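4.3 Covering the work table before filling

Cover the table before you open the Jokine wood filler. Once it sets, it is hard to get off a painted or laminate top.

1. Wipe the table and let it dry.

2. Cut a sheet of brown paper from the roll. Leave the far edge of the table bare if you need a place for tools.

3. Lay the paper with the curl facing down. If it will not stay flat, tape the corners with Talavera low-tack tape.

4. Keep the filler, hardener and putty knife within reach. Do not set the open can on the paper.

Note: Newspaper is not a good substitute. The ink can transfer to bare wood.
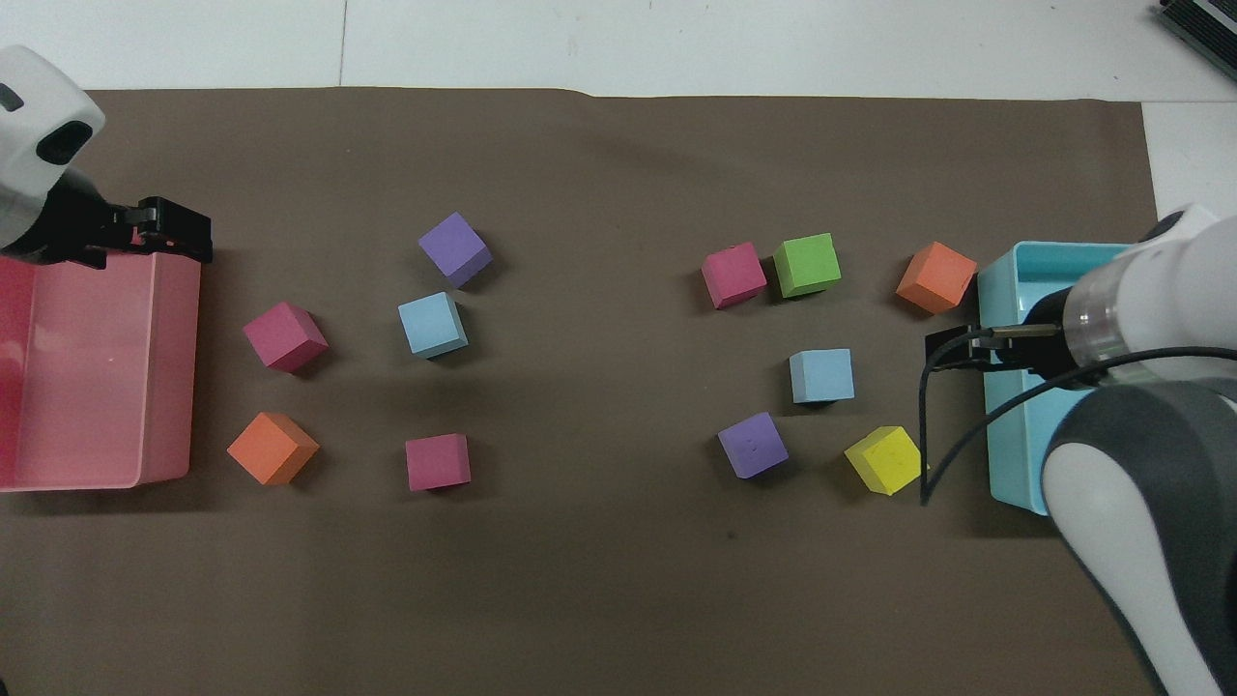
Can the same sheet be used for the second coat?

Use a fresh sheet if any filler has dropped on the first one. Dried crumbs will scratch the piece when you turn it over.

5. Mix only what you can use in 8 minutes.

6. Fill the holes slightly above the surface, then leave the piece alone for 45 minutes before sanding.

CAUTION: Do not fold up paper that has fresh filler on it. The mix gives off heat as it cures. Let it harden flat, then throw it away.

For sanding grits, see section 6.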